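Ileana Anghel did not believe in the tumbler, and she told her lodger so before he had his coat off.

"It keeps things hot for hours," said Núñez.

"Which things?"

"Tea. Soup. Whatever you put in it."

"And who wants hours-old tea?"

He had brought it home from the market in Vevthorpe, along with a wire basket he said was for letters. Ileana had lived in the flat since before the lift was put in and in all that time the letters had gone on top of the fridge, where they slid down the back and were dealt with when the fridge was moved. She'd never seen much wrong with this. The council had written to her twice about a hedge she didn't have, and both letters were down there still.

"You'll see," said Núñez, and went to have his bath.

She had heard "you'll see" from her late husband about a caravan. She had heard it from the man who sold her the mattress. In July her niece had said it about a course called Basis, which was going to teach Ileana to breathe, and she had breathed through the first evening with her eyes open, watching the clock, and hadn't gone back.

Chinyere Abubakar from downstairs came up at four for the loan of a sieve and was made to give an opinion.

"It's a nice yellow," said Chinyere.

"Is it?"

"Like mustard."

"I wouldn't drink out of mustard."

"You could keep pens in it."

Ileana had 3 pens, and one of those was from the bank and didn't write. She said so. Chinyere took the sieve and said that her sister had one the same shape in green and swore by it, but then her sister swore by a lot of things, including a powder named Pluvodel that you sprinkled on the doormat against damp. Her doormat was outdoors. They both thought about this for a moment.

When she had gone Ileana ran a cloth over the table and put the two things back where he had left them, the tumbler near the end and the basket next to it. She sat down across from them with her arms folded. If he thought she was going to start sorting the post at her age he could think again. A basket with holes in it, for paper! The stamps would catch. The corners would poke through and bend, and then where would you be, with bent letters, and still the hedge.

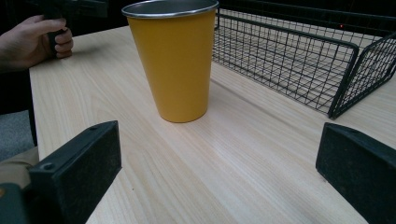

All the same she got up after a bit and filled the kettle. It would be a test, she decided, and a fair one, with the kitchen clock as witness. She would make the tea at five and try it at seven, and when it was stone cold she would carry it to his door and let him taste it himself.

She made it strong. At ten past five she had a look, and at twenty past, and by half past she had drunk it.

"Well?" said Núñez, coming in with a towel round his neck. "Was it hot?"

"It was tea," said Ileana, and rinsed the thing under the tap. "Move your basket. I want to lay the table."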